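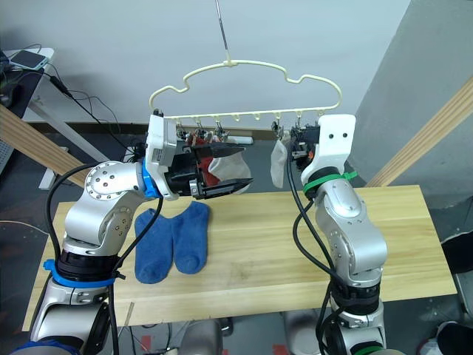 Laundry is harder to teach than chess, according to Vignesh Pai, because a sock never has the same shape twice. The remark opened the autumn report of the Vinden College robotics club, published on 7 Oct 2021, which sets out the club's plans for the Rajan Household Task Competition in March.

The club has entered the two-arm category. Teams must take socks from a table and clip them to a hanging dryer, with one arm presenting the fabric and the other working the clip. Red, white and blue socks are in use for practice at the college, and members record each attempt by operating both arms by hand before any automatic run is scored.

The report lists 453 recorded attempts to date. The club intends to reach 1000 before the end of the term — a target set by the members themselves. Software for the project, named Skomum, is being written by 4 second-year students as part of their coursework in applied control.

Kamala Achari, faculty adviser to the club, said that the clips had taken up more of the students' time than the arms. "They are small, they swing, and they turn when touched," she said. "The students have had to learn patience with them."

Students in any department may join. Meetings are held in the Amus Building, and new members are asked to complete the workshop safety course, which lasts 2 hours, before operating the equipment. Registration forms are available from the department office.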